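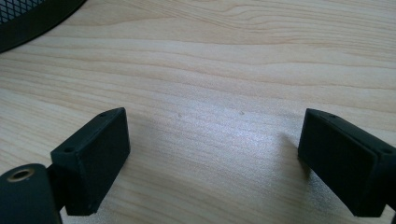

Chapter 3
Clearing the Desk

Every desk begins as a bare stretch of wood, and most are never seen that way again. When Tania Matubbar surveyed the offices at Restdale one January, she logged 463 items on 70 desks and could find an owner for very few of them. The rest were wrappers, mostly, and things kept in case.

This chapter is about the in-case things. We begin with sorting, go on to the Goel method - less fun than its admirers claim - and finish with the wastebasket, a tool sadly neglected in Chapter 2.
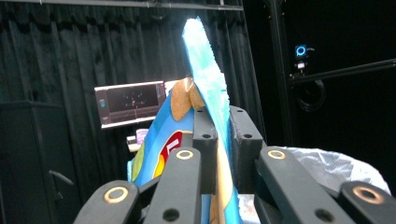

Figure 3.1 A colorful piece with a crumpled, light-blue strip at the top. Keep or toss?

Before reading on, write down your answer. You will be asked to defend it on the last page.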